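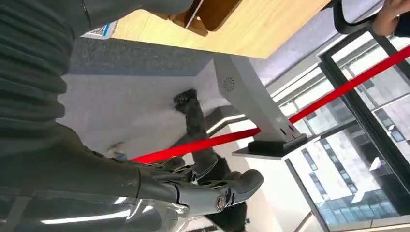
By Stulinholm Visitor Services | Oct 29, 2018

Frequently Asked Questions: Group Bookings

What is the minimum group size?
Group rates apply to parties of 80 or more. The Ayala Hall seats 200.

When must the balance be paid?
Payment in full is required 2 weeks before the visit. Bookings for June close earlier -- please consult the calendar.

May we bring our own catering?
Outside catering is permitted in the Jiseck Room only.

Is parking available for coaches?
Yes. Coaches should enter by the Arnix Street gate and display their permit.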